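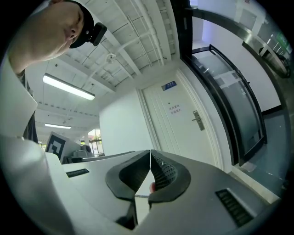
What thickness of rubber should I use for gripper finger pads on a home build?

Go with 3 mm to start. Thinner stuff wears through at the corners, and much thicker gets squishy, so small screws roll right out when you squeeze.

Kalkidan Seyoum
I'm building a two-finger gripper in our shared workshop, one hobby servo, printed fingers. It holds a marker fine but drops anything smooth, like a glass vial. I've got plain rubber glued on both sides right now. Should I buy something grippier or is my servo just weak? I'd like to get this going before Friday.

Dragica Halilović
Try a dotted or ribbed sheet on one finger before you spend money on a servo! I did exactly that on mine (leftover mat from a kitchen drawer, lol) and vials stopped sliding. Wipe the pads with alcohol first – mold release and finger grease are awful on new rubber. Also check that the tips meet flat. Mine toed out and only touched at the very ends, so I shimmed one with tape and later reprinted it.

Marin Obradović
bigger servo. had the same thing

Vasilis Kovačević
I'd check your linkage for slop before the servo. Wiggle the fingers by hand with the power on – if they move, that's where your squeeze is going. I put 23 cycles on mine after swapping the pivot screws and it didn't drop once.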